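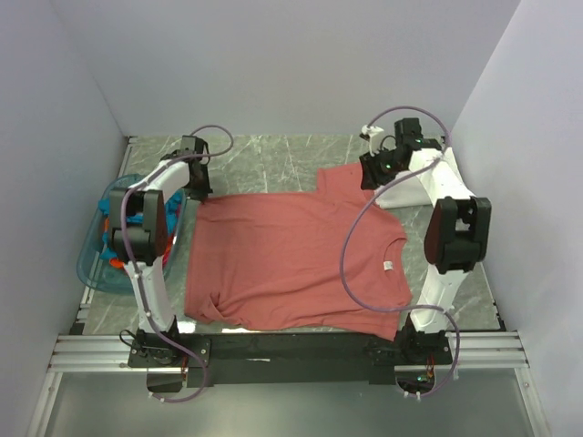

Speaker notes, open day at Garnstead, August
Talk for the 2 pm group, then the walk to the cell

1. Welcome
Say good afternoon and wait until the people at the back have found a chair. Mention the fire door on the left. Questions are welcome at any moment, but please one person at a time, my English is slower when two people speak.

2. What Pekero does
We are a small company and we work on the handling of soft things, mostly clothes. The project with Higuchi is called Divo. Do not go deep into the contract here, last year I lost ten minutes on it.

3. Why clothes are difficult
Take the T-shirt from my bag and drop it on the table. Pick it up, drop it again. Ask: is it the same shape? A metal box has the same shape every time, a shirt does not. The collar can be on any side, a sleeve can be under the body, the hem goes into folds.
(Pause. Let them look at it.)

4. The cell
Two arms, one on the left and one on the right, with the shirt between them. Each arm has one gripper. Explain that a fold needs both arms to agree about the time, and this is the part which cost us most work.
The clothes wait in the basket at the left side. Visitors always ask if we choose easy ones. Answer: we have mixed colours on purpose, and you may give us your own T-shirt if it is short-sleeved.

5. Numbers, only if they ask
3459 folds in the log up to this morning. One fold takes 40 seconds when it goes well. Do not promise a faster one.

6. The walk
Groups of 8, not more, the corridor is narrow. Please no hands inside the enclosure, also when the arms are standing still. If a fold fails, leave it and let the people see it. Then start the next shirt.

7. End
Thank Higuchi for the loan of the room. Tea is in the front hall until 4 pm. Collect the badges.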